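4.2 Birthday posts and the quiet fortnight

I should say first that I didn't set out to study birthdays. My plan was to look at how fans of screen actors talk about wages and contracts, and I had a whole coding sheet ready for it. Then I read the first month of posts from the Tasesa boards and the wages hardly came up. Cake did. So did presents, who was invited, who wasn't, and whether a star's mum had been cropped out of the party snaps!

The set I ended up with has 2731 posts, all of them from threads about one of two actors, Socorro Salazar and Alcides Cabrera. I picked these two because their fans share a board (Stougaard, the older of the pair I had access to, and much the chattier) and because both have birthdays in December, so I could read them side by side without fretting over summer blockbusters getting in the way. I threw out anything shorter than a full sentence, which hurt a bit, as some of the one-word replies were very funny.

What struck me straight away was how little the fans cared about the price of a gift. Salazar was said to have been given a car by her studio, and almost 148 posts mention it, mostly in passing. The hand-knitted scarf from her aunt got far more love — people asked for the pattern, argued over the stitch, and one person had a go at making it and came back to moan about the sleeves (it was a scarf, so I still don't know what happened there).
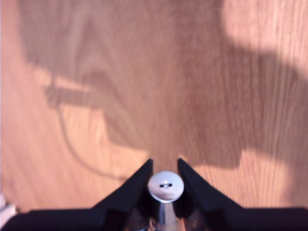

Page last changed: December, 16:40

Figure 2. Wood surface with shadow.

Cabrera's threads went another way. His fans like a puzzle, and they spent most of their time guessing who had sent the unsigned card he mentioned on the Fumgate chat show. I coded these guesses as "friend", "family", "partner" or "other", and I'll own up to the last one being a bit of a dustbin. A partner was the favourite guess early on, but family crept up as the days passed and he said nothing more.

After the birthday itself both boards go quiet for a fortnight. I'd expected a slow fade and got a cliff. Sirnov, the gossip site that feeds most of these threads, runs its year-end lists then, and I suspect the talk simply moves over there, though I haven't got their comments to check. I come back to this in section 5, where I look at the handful of posters who stayed put and kept talking about the scarf.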